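Cell notes: gripper and cable service on the two-arm bench
2022-01-07

The two-arm cell was opened for scheduled service at 1645 cycles on the current gripper pads. The limit in the Windar maintenance sheet is higher, but the right gripper had begun to report a late close in December and the work was moved forward. Both arms were back in use the same afternoon. Settings and part changes are recorded in this item for anyone who runs the cell before the next service. 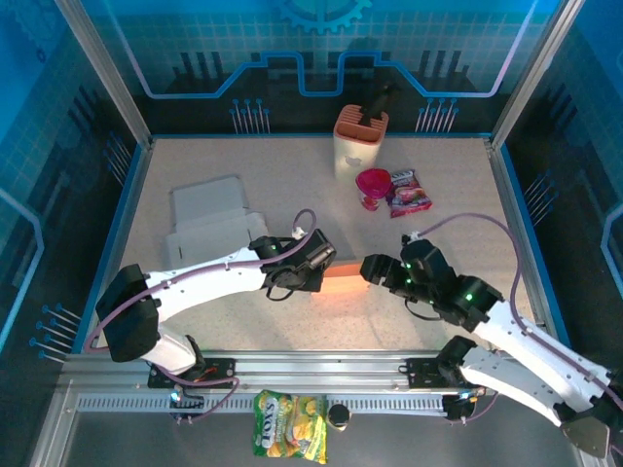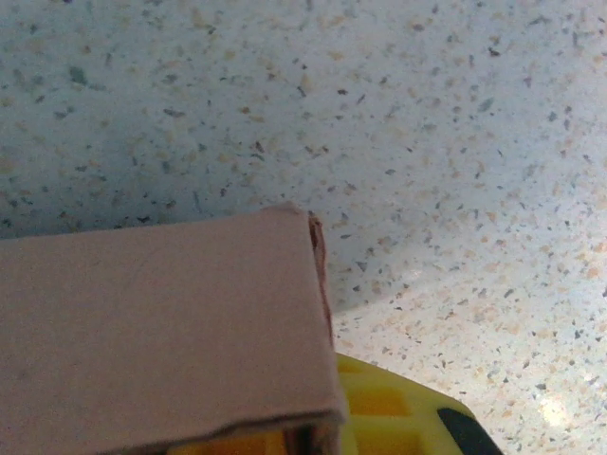 Two-arm hold and wrist view, same bench.

What was changed

The pads on both grippers were replaced as a set. The old right pads had worn more at the tip than at the root, so a flat part was being clamped along a thin line at the back of the jaw. With a part held by one arm only, this goes unnoticed. With both arms on the same part, the part can pivot in the worn jaw and the other arm reads the motion as load. That load had been blamed on the path program for most of December, and two changes made to the program during that time have now been removed.

New pads are the Rasora soft type, same thickness as before. Do not mix them with the hard pads still in the drawer. The hard pads are slightly thinner and the closed position will be wrong.

The purple cable on each arm was taken off, checked along its full length and put back. No damage was found on the left. The right cable had a flat spot close to the base, where a tie had been pulled too tight. The cable still passed a continuity test and was kept in service, with the tie moved and left loose enough to slide by hand. It will be replaced if the flat spot gets any longer.

Cable slack

Slack over the wrist is the setting most often disturbed when someone works on a gripper. Too little and the cable pulls on the connector when the wrist turns to its limit. Too much and the loop can drop in front of the jaws. To set it:

1. Move the arm to the service pose and hold it there.
2. Turn the wrist by hand to one limit, then to the other.
3. Feed cable toward the wrist until the connector carries no pull at either limit.
4. Close the ties, starting at the wrist and working back to the base.
5. Run the full wrist range at low speed and watch the loop.

Step 5 was skipped on the left arm the last time the cable was off - the loop was long and caught on the gripper body during a pick. No harm was done, but the arm stopped on a fault and the log for that run is of no use.

Mounting plates and rail

The bolts on both mounting plates were checked with the torque wrench. All were in range on the left plate. On the right plate, 3 bolts turned before the wrench clicked. They were removed, cleaned and refitted with thread locker. The plates were not moved along the rail, so the distance between the two bases remains 522 mm and the value in the config file still applies.

Anyone who does move a plate must measure that distance again and enter it before running a two-arm program. The controller has no way to detect a wrong value. The arms will each go where they are told, and the error shows up as a squeeze or a pull on the shared part.

Wrist camera

The wrist camera lens was cleaned and the exposure was set again. The bench top is speckled and has a gloss finish, and glare can wash out the flecks in part of the view. With exposure on automatic, a bright patch at one side darkens the rest when the wrist tilts. Exposure is now fixed. The value is stored under the profile named Renlow, and the older profile has been deleted.

Focus was left alone. The lens ring is held with a dot of paint and should stay that way.

Checks after service

The cell was tested with the block hold. The two arms take a light block from both ends and hold it level over the middle of the table, and the load on each wrist is logged for the length of the hold. It is a simple test, and it finds worn pads, a wrong base distance and a tight cable. The Atallah script runs the hold and writes one line per try to the service log.

If the load climbs slowly during the hold, look at the pads first. If it is high from the start and stays flat, check the base distance. A load that jumps when the wrist turns is usually the cable.

Open points

The right gripper still closes slightly later than the left. The delay is within the limit and was the same with old and new pads, so the cause is likely in the drive. A spare drive is on order.

The blue-lit connectors by the mounting plates have no strain relief. Clips have been drawn up and will be fitted at the next service. Until then, keep tools and loose parts away from the short cables on that side of the rail.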